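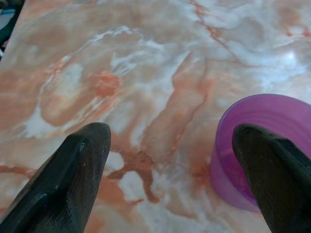

I've read the whole thread on lead times now, including the part where it became about dishwashers, and I'd like to put in a word for doing your kitchen in the wrong order. We started ours in November with the splashback tiles, which every guide tells you to leave until last. Our reasoning was that they were on special. From there it was a short step to choosing a colour for cupboards we hadn't ordered, to go with a benchtop we hadn't picked, and arguing about it most evenings. I've ended up judging every sample against the salmon and cream swirls of our tabletop, rusty veins and all, which has never been near a quarry and shines like a wet car. Everything tasteful looks ill beside it. I recommend the method to anyone who finds they're agreeing too easily.

Anyway, to the message that set this off:

> We signed with Skoso for the cabinets and were told 30 working days.
> That has come and gone. The bloke at the Illcombe showroom is very
> pleasant and tells me something different each time I ring. The
> plumber is booked, the sparky is booked, and the old kitchen is out
> on the nature strip. Do I hold the trades, push them back, or cancel
> the lot and go with Mokoena, who say they've got carcasses in stock?
> Also, is a 900 mm cooktop silly in a small kitchen?

Taking these out of order, in keeping with the theme.

The cooktop. We had a 900 in the last place and I used the extra width to put the kettle on. If you cook for a crowd, get it. If you'd like to be someone who cooks for a crowd, get the 600 and have the difference as bench, because bench is what you'll be short of. I have never met a person who complained of too much bench.

The trades. Don't cancel the sparky. Rough-in can go ahead without a single cabinet in the room as long as your drawings are settled, and if the drawings aren't settled then Skoso aren't your problem. Ask for the power points to be set out from the finished floor height and get them to write it on the wall in texta. Ours measured from the slab in one corner and from the finished floor in the other, so the points on the left sit lower than the points on the right, and visitors tilt their heads at them like budgies.

The plumber is harder. You can cap off and wait, or you can run a laundry trough as a sink for a while. We did the trough. It was meant to be for a fortnight. I'll say only that you get used to washing a frying pan next to the wool wash, and that I now know exactly how far it is from the back door in socks.

On jumping ship to Mokoena: "in stock" can mean the boxes are in stock and the doors aren't. Ask about doors, end panels and kickboards separately, and get the answer in an email. We had three drawers with no fronts for the whole of winter and I can still recite what was in them. Ask as well what you forfeit from Skoso if you walk. Their contract (ours, at least — yours may be kinder) had a clause about it on the back page in a grey you'd struggle to match at the paint shop.

If you do stay put, stop ringing and start writing. A pleasant man on the phone costs them nothing. A dated email asking for a delivery week and the name of the carrier gets passed to someone less pleasant and more useful.

Now flooring, seeing as two people wrote to me off-list about it. Yes, we kept ours. No, I wouldn't have chosen it. Anything dropped on it is gone, and the person who dropped it generally has a good view of the pieces. But pulling it up was going to cost more than the appliances, and by then we'd spent the money on tiles.

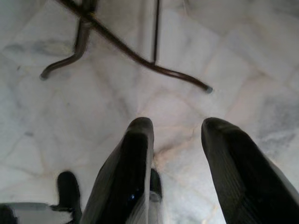

The white marble that stayed.

For whoever asked about protecting a floor during the install: use proper floor board, taped at the joins, with tape on the board only and never on the stone. I paid $68 for a roll of the Urkusau stuff and it did the job, then did it again at my sister's. The cheap builder's plastic slides about, holds grit underneath, and makes a noise all night if the window's open. Vacuum before you lay it. Then vacuum again, grumbling.

One question of my own. Has anyone had a rangehood ducted through a cathedral ceiling without losing the pantry to the duct? I've had a quote that takes a shelf and a half, and a second that goes straight up and out but needs the roofer back, and the roofer and I parted on poor terms over a skylight. Happy to hear from either side of the ridge.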